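The table is 944 mm high, which is slightly taller than the worktop in the old flat and took me a while to get used to. I chose it over the lower one because I chop standing up and my back complains at anything less. Depth is 743 mm. I mention both figures first as two people wrote after the last post to ask for them, and I had left them out.

The remaining question was how to arrange a table that has to serve as worktop, serving area and oven stand. The fitted worktop at Sandolside had a wall behind it and a sink in the middle, so the layout more or less decided itself. A plain table gives no such guidance. Things settle where they were last put down, and after a few days the only clear space is wherever you happened to be working.

I tried three arrangements between September and now. The first had the oven in the centre, with crockery on both sides. It looked tidy and was a nuisance to use, as every plate had to go round the oven to get from one side to the other. The second put everything at the back in a row, in order of size. Kinga Rácz, who shares the kitchen, pointed out that the order of size was the reverse of the order of use. She was right. The third is the present one: oven at one end, food next to it, bowls and plates towards the middle, and whatever is left over wherever it will go.
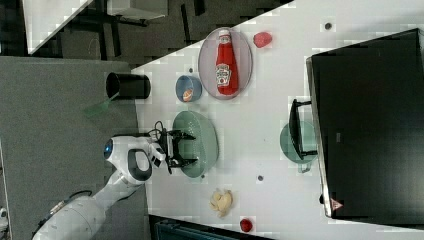 Clearance in front of the oven is the measurement I got wrong. I had allowed for the body of the appliance and forgotten that the handle sticks out, and that people will treat the space under a handle as storage. The gap I now try to keep is 106 mm when the door is shut, plus the swing of the door. In practice it gets used. The teal pot has ended up partly under the handle, resting against the front, and a pot in that position has to be shifted before anyone opens the door. I have considered marking a line on the table with tape. Kinga is against tape on a white surface, having once spent an evening getting the residue off a Gronero shelf with cooking oil and a plastic scraper.

Ketchup is a smaller matter but it generated more discussion. I lay the bottle on its side on a plate. An upright bottle near the front of a table gets knocked by sleeves, and a bottle on its side with nothing under it rolls. An oval plate with a rim stops it rolling and catches anything that comes out round the cap. The objection is that this takes a large plate out of circulation for the sake of one bottle. I accept that. A smaller dish would do if the bottle fitted in it, and none of ours is long enough.

Bowls are sorted by what goes into them, with size as a secondary consideration. Small ones take single portions and cut fruit. Large ones are for washing and mixing and should be left empty between jobs, so that they can be picked up without first finding somewhere to tip the contents. The colander counts as a large bowl for this purpose. It has two handles, and I turn it so that they run along the length of the table, where they are less likely to catch on a cuff.

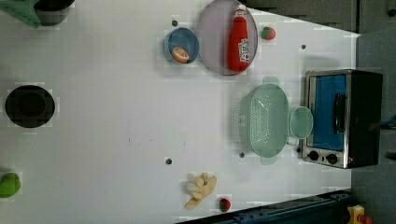 *The table from above, with the toaster oven at the far edge.*

Fruit is the unsolved part. I want it within reach and I don't want it on the bare table, particularly strawberries, which mark anything pale if they are left long enough. The orange slice has the blue bowl. The strawberries have no bowl at all and neither do the bananas. Nyokabi Obura lent me a wire basket from Mabula, which held the fruit well enough but was so tall that it blocked the view of the oven knobs from where I stand. It went back after a week. I have since looked at the shallow Asel trays, and the long one would fit, though the price is hard to justify for something that is mainly a rim.

The round green plate next to the colander is there for drips. It was meant to sit underneath. The colander is wider in one direction than the plate, so the overhang drips on the table anyway, and the plate tends to migrate to the side. I need either a bigger plate or a smaller colander, and I already own both, at the bottom of a box I haven't unpacked.

The floor side of things (bins, mats, the cable for the oven) will have to wait for another post. The cable at present runs to the socket with almost 2 metres to spare, coiled and tied, and I'd like to find a shorter route before I write it up. If anyone has kept an oven on a freestanding table of similar depth, I'd be interested to know whether you put it at the end or along the back, and which way your door opens.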